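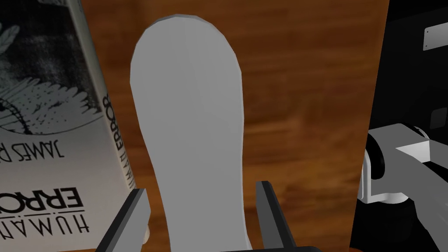
Prernard publie la version 4 de son planificateur de saisie

11/08/2022

128 partages · 2 commentaires

Prernard annonce la mise à disposition de la version 4 de Pruster, son logiciel de planification de saisie. Le module de simulation calcule désormais l'ouverture des doigts de la pince avant chaque prise. La validation a porté sur 923 essais simulés, dont 828 conformes. Morena Pellegrini, responsable du projet, précise que les essais sur bras réel débuteront en décembre.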